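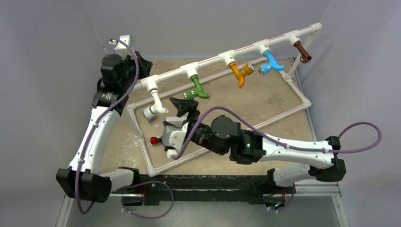
第2章 采购前的规划与预算

适用范围：Clavutton 双臂工作站(台面式，带围挡)，以及使用 Lutovico 夹爪套件的改装版本。
本章编写：Shoaib Khattak
阅读对象：准备立项、写预算、腾房间的人。已经收到货的读者可以直接翻到第3章“开箱与就位”，不过2.6节的线缆部分还是建议看一眼。

开始之前

买一套双臂工作站是件让人兴奋的事！两条手臂第一次同时动起来的那一刻，整间屋子的人都会围过来看。正因为如此，很多团队在选型的时候眼睛只盯着手臂，到货以后才开始找插座、找桌子、找能拧的螺丝。本章希望把这些琐碎的东西提前摆到桌面上，让您拿到设备的当周就能干活。

按顺序做完2.1到2.9，您手里会有四份东西：一页任务说明、一张现场草图、一张物料清单、一张预算表。四份都不需要漂亮，手写的也行，我们收到过画在包装纸背面的草图，照样能用。

注意：本章所说的“工作站”指两条手臂、两只夹爪、腕部摄像模块、底座横梁、作业底板和围挡的总和，不含计算机，也不含工件。询价时请务必把这两项单独列出来。

2.1 先把任务写在一页纸上

1. 用一句话写下手臂要做的事。动词越具体越好：拿起、扶住、旋转、插入、拧开。“做操作研究”这样的写法没办法拿来选型，请再往下写一层。

2. 写下哪一步需要两只手。比如在PVC管架上拧一只小水龙头，一只夹爪扶住管子，另一只夹爪去接近旋钮，这就是典型的双手任务。假如整页纸写完，没有一步需要两只手，请先考虑单臂工作站，省下来的钱可以用在更好的工件和更多的调试时间上(我们说这话是认真的，单臂版也很好玩)。

3. 列出手臂会碰到的每一种东西，写明最宽处、最细处、大致重量、表面是光滑还是粗糙。圆管、圆钮、弯嘴这类形状要单独标出来，它们对夹爪手指的要求和方盒子完全不一样。

4. 画出工件的最高点和最低点。手臂要伸到高处去扶一根斜着的管子，还要贴着底板去够一个小件，这两个姿态对臂展和安装高度的要求正好相反。请把两个极端都画出来。

5. 写下“做完”的标准。旋钮转到位算做完？夹爪松开退回去算做完？还是工件状态被摄像模块确认了才算？标准不同，传感部分的预算差别很大。

提示：请让将来真正操作设备的人来写这一页，写完再交给管预算的人看。反过来做的话，任务说明往往会越写越宽，最后什么都想做。

2.2 选择工件和练习台

工件是整张预算表里最便宜的一块，也是最能决定您玩得开不开心的一块！强烈建议在手臂到货之前就把工件做好，用手先试一遍。

1. 从五金店能买到的东西开始。白色PVC管、T形三通、弯头，加上几只塑料小水龙头，就能搭出一个难度相当不错的练习架。

2. 让同类零件颜色不同。我们喜欢一排五只龙头每只一个颜色的做法：白、绿、橙、浅蓝、深棕。对视觉来说容易区分，对人来说更方便，口头交代任务时说“绿色那只”，谁都不会弄错。

3. 让同类零件的朝向也不同。旋钮有的朝左，有的朝右上，龙头嘴有的朝下，有的朝侧面。朝向一变，腕部就得换姿态，您很快会知道自己的手臂够不够灵活。

4. 底部做成封闭的矩形框。两根立管撑住上横管，四角用弯头收口，这样的架子搬动时不容易散。

5. 决定架子是固定还是活动。固定在底板上，重复性好；放着不固定，另一只手就必须去扶，任务立刻变成双手任务。两种都值得做，预算里请按两套管件来算。

6. 备件按五只龙头再加2只来买。旋钮被夹爪反复拧过以后会磨花，塑料件尤其明显。

注意：T形三通和弯头请买同一品牌同一规格。不同厂家的管件看起来一样，插到底的深度却常常差一点，整排龙头的间距就会跟着变。

注意：PVC管件先干插，不要上胶。练习台在头一个月里一定会改，改到您自己都不认得。

2.3 测量现场

需要的工具：卷尺、美纹胶带、水平尺、一张比房间门窄的硬纸板。

1. 在地上用美纹胶带贴出工作站的外框。外框尺寸见报价单附图，请用您所询型号的数值，不同围挡版本之间有差别。

2. 站到外框的每一边，模拟弯腰取件的动作。背后碰到墙或者别的桌子，说明通道不够。

3. 拿着硬纸板从收货口一路走到安装位置。底座横梁是整件运输的，不能拆短，转角和电梯是最常见的卡点。Stotbridge 的培训教室就在转角上吃过苦头，横梁在走廊里竖着等了一下午，最后从隔壁房间绕了进去。

4. 用水平尺检查台面或地面。偏差较大的场地请在订单里加可调地脚。

5. 标出插座位置、网口位置和灯的位置。头顶正上方的灯会在光滑的白色外壳和白色管件上留下很亮的反光，请在草图上画出来，2.7节会用到。

6. 记下墙的颜色。浅灰、哑光、没有花纹的墙面最省心。围挡选灰色内板也是同样的效果，可以让您不必粉刷房间。

小心：不要把工作站规划在消防通道、配电柜前方或者需要频繁开关的门旁边。手臂伸展以后的范围大于底座的范围，请按伸展范围来画线。

2.4 手臂和底座怎么选

1. 两条手臂请买同一型号、同一批次。混搭能用，不过备件要备两份，标定也要做两遍，省下的钱很快会还回去。

2. 确认左右两侧的安装方式。标准配置是两只肩部安装座分别固定在横梁两端，手臂向中间合拢作业。两臂间距在出厂时定好，现场可以微调，不能大改。

3. 检查交叉姿态。一条手臂从左侧高高抬起，另一条几乎水平地横过工件前方，这种配合在实际任务里非常常见。请把2.1节的草图发给供应商，让对方在仿真里摆出这个姿态，并截图附在报价单后面。

4. 核对负载。计算时请把夹爪、摄像模块、支架和腕部那一段线缆都算进去，剩下的才是留给工件的余量。

5. 选择横梁表面处理。标准件是黑色喷漆，人来人往的地方，上沿难免会蹭掉漆，对功能没有影响。在意外观的话可以选耐磨涂层，价格列在选配表里。

6. 选择底板。底板颜色要和工件拉开距离。白色管件配浅棕色底板效果很好，配白色底板就会让所有人都头疼。

提示：交期通常由手臂决定，其他东西都在等它。请在预算批准之前就开始询交期，询问是不花钱的。Martens 负责本产品的渠道供货，可以在下单前锁定排产位置，具体条件请看对方的书面回复。

2.5 夹爪和手指

夹爪是我们最爱聊的部分，请允许我们多写几句。

Lutovico 套件包含两只黑色平行夹爪和若干可更换手指。手指形状对任务的影响比大家想象的大得多，而它的价格在整张表里小到几乎看不见，所以请大方一点！

1. 按工件最宽处选开口行程，再留出余量。夹爪张到最大才勉强套住的零件，实际抓取时会一直失败。

2. 扶管子的那只手，选内侧带弧面或软垫的手指。

3. 拧旋钮的那只手，选楔形的尖手指。尖手指能伸进龙头之间的窄缝里，相邻两个旋钮靠得很近的时候，粗手指根本进不去。

4. 每种手指买两对。备用的一对请放在工作站旁边，放进仓库等于没有买。

5. 确认手指的固定螺丝规格，并在订单里加一盒同规格螺丝。

6. 询问手指的图纸是否开放。开放图纸意味着您可以自己打印新形状，周五下午的灵感当天就能装上去试。

注意：自制手指首次使用时，请把夹持力调到最低档，逐步增加。塑料旋钮和薄壁管件都经不起最大夹持力。

小心：更换手指前必须按下急停并确认手臂已进入保持状态。请把这一条写进您自己的操作规程。

2.6 线缆、接口和那些没人报价的小东西

线缆不贵，缺了一根却能让整套设备停一个星期。请逐条核对。

1. 腕部摄像模块的线缆要从手腕一路走到底座。长度请按手臂完全伸直的状态来量，再加上两个弯。一个弯留在手腕上方，一个弯留在肘部外侧。弯要大，看上去有点松垮才合适。

2. 两条手臂用同样颜色的线缆时，请在两端都贴标签。左臂贴L，右臂贴R。颜色鲜艳的线(例如紫色)在黑色和白色的手臂上很醒目，哪里勾住了一眼就能看见，我们推荐。

3. 小扎带买一整包，用的时候不要勒死。扎带只负责让线缆贴着连杆走，线缆在扎带里应当能轻轻抽动。

4. 底座附近的供电线和信号线分开走。画草图时用两种颜色的笔。

5. 确认计算机接口的数量和带宽。两个腕部摄像模块，再加一个俯视的固定摄像机，同时工作时经常会把一组共用接口占满。请询问每个接口是否独立。

6. 采购一只带开关的排插，只供工作站使用。贴上“勿拔”。真的要贴。

7. 在清单里加上：内六角扳手一套、扎带剪一把、美纹胶带两卷、清洁布一包、记号笔两支。

注意：线缆弯环不得垂到底板作业区内，也不得从横梁前方垂到有人经过的一侧。规划时请在草图上给每个弯环画出它在最大摆幅时的位置。

2.7 视觉和照明

1. 每只手腕配一个摄像模块。模块可以装在夹爪上方，也可以装在下方，以不挡住手指尖为准。左右两侧的装法可以不同，标定时分别保存参数即可。

2. 另配一个固定摄像机，装在作业区旁边或上方，能同时看到两只夹爪和整个工件。腕部视角擅长看细节，固定视角擅长看全局，两者的预算请一起报。

3. 画出遮挡。手臂横过工件前方时，固定摄像机会看不见一部分零件。请在草图上把手臂最常停留的位置涂黑，看看还剩下什么。

4. 灯光选漫射型，左右各一。单侧强光会让管件后面拖出很深的影子。

5. 给需要识别的零件做记号。上横管上有一条沿管长方向的细红线的话，判断管子有没有转动就会方便很多。有的管材自带印线，买的时候可以挑一挑。

6. 确认支架的固定方式。用夹具夹在型材上的支架方便调整，用螺栓固定的支架不怕碰。练习阶段用前者，定型以后换后者。

提示：在把灯加进预算之前，先拿一盏台灯和一张描图纸试一个晚上。很多团队试完以后把灯的预算砍掉一半，挪给了备用手指。

2.8 编制预算表

终于到算账的部分了。请不要跳过，它比看上去有意思，每填一行，设备就离您近一点。

先建立五个栏目：

A 主机：手臂、横梁、肩部安装座、控制单元
B 末端：夹爪、手指、腕部摄像模块及支架
C 环境：底板、围挡、灯、固定摄像机、计算机
D 工件与耗材：管件、龙头、扎带、胶带、备用螺丝
E 人的时间：安装、标定、培训、写操作规程

1. A栏直接抄报价单，注意区分含税与不含税、含运费与不含运费。

2. B栏按“在用一份、备用一份”填写手指，摄像模块填两只，支架也填两只。

3. C栏最容易漏掉计算机。已有计算机可以用的，也请写上一行，金额填零，备注里写清楚是哪一台。借来的计算机总有一天要还。

4. D栏请按一年的用量填写。

5. E栏用小时数填写，再由您单位的财务人员折算。一套双臂工作站从开箱到能稳定重复一个任务，我们建议预留40小时的工程时间。其中标定和布线占去的部分，常常超过写程序的部分。

6. 五栏相加之后，另起一行写“未预见”。这一行的比例请按您单位的规定填，单位没有规定的，请和批预算的人当面商量一个数，两边都签字。

7. 把整张表拿给一位没有参与项目的同事看，请对方指出看不懂的行。看不懂的行多半就是写得太笼统的行，值得拆开。

注意：软件授权请单独问清三件事：按年还是买断，按手臂还是按工作站，停止续费后已有程序能否继续运行。答案请存档。

注意：培训费往往可以和安装费合并报价。请要求供应商分开列，再看合并价。

关于分期采购

预算一次批不下来很常见，请不要灰心。本工作站可以分两期购买，顺序有讲究：

第一期：横梁、两只肩部安装座、一条手臂、一只夹爪、一个腕部摄像模块、底板、计算机。
第二期：第二条手臂、第二只夹爪、第二个摄像模块、围挡加高件、更多手指。

第一期就把两只肩部安装座买齐，第二期加装手臂时横梁不用拆下来重新校准。第一期期间，工件请固定在底板上，让单臂任务先跑起来。等第二条手臂到了，把固定件一拆，同一个架子立刻变成双手任务，老数据和老程序都还有用。Stotbridge 就是这样走过来的，他们在11月装上了第二条手臂，原来的管架一根管子都没有换。

小心：分期采购期间，空置的肩部安装座必须装上护盖，外露的接头必须套上防尘帽。护盖订货号为222，不在标准包装内，请写进第一期的清单。

2.9 询价与下单

1. 把任务说明、现场草图、物料清单整理成一个文件，发给所有供应商，内容保持一致。

2. 请对方在报价里写明：交期、保修范围、备件价格、上门安装是否包含标定。

3. 请对方书面回答2.4节第3步的交叉姿态问题。口头说“没问题”不算。

4. 索要夹爪手指的样品，哪怕是打印件。拿着样品去碰一碰您的旋钮和管件，五分钟就能发现很多事。

5. 有机会的话，去看一台正在运行的同型号设备。去的时候带上您自己的工件，放到对方的底板上比一比高度。看别人的线是怎么走的，扎带扎在哪里，哪里磨掉了漆，拍下来，回来贴在自己的草图旁边。

6. 下单前核对收货地址、收货人电话、卸货条件。收货口没有叉车的，请注明。

7. 下单后把预算表和报价单放在同一个文件夹里，首次变更就开始记版本。

下单前核对表

□ 任务说明写明了哪一步需要两只手
□ 工件已经做好，并且用手试过一遍
□ 现场外框已用胶带贴出，通道够宽
□ 收货路线走过一遍，转角能过
□ 两条手臂型号相同
□ 负载计算包含夹爪、摄像模块、支架、线缆
□ 手指每种两对，固定螺丝一盒
□ 线缆长度按完全伸直加两个弯计算
□ 计算机接口数量已确认
□ 灯光为漫射型，遮挡位置已画出
□ E栏工程时间已填写
□ 分期采购的，已列入护盖
□ 软件授权三个问题已得到书面答复

常见疑问

围挡可以不买吗？
可以晚买，不建议不买。围挡除了隔开人和手臂，还给摄像机提供干净的背景。暂时没有围挡的，请按第4章设置地面警示线，并把速度限制在低速档。

底板能不能自己做？
能。尺寸和孔位图在附录B，材料请选哑光表面，边缘加一条金属收边，避免磕碰起毛。自制底板请在装机前放平静置一天，看看有没有翘。

二手手臂可以用吗？
请先向供应商提供序列号，确认固件能否升级。两条都是二手的，请务必要求做一次重复定位检测，并拿到检测记录。

工件架子多久重做一次？
看您怎么用。拔插频繁的管件会变松，手指扶上去时能看到管子转动，就该换了。换下来的旧管别扔，锯短以后拿来试新手指非常合适。

龙头要不要通水？
规划阶段请按不通水设计。通水任务涉及防护等级、接水盘和底座附近的电气隔离，标准配置不支持。确有需要的，请在询价时单独提出，由供应商书面确认方案。

预算表可以只写总价吗？
交给财务的那一份可以，自己留的那一份请保留全部明细。明年加第三种手指的时候，您会想知道今年的螺丝是在哪里买的。

下一章：第3章 开箱与就位。请提前准备一位同事帮忙抬横梁，并把2.3节的现场草图贴在墙上。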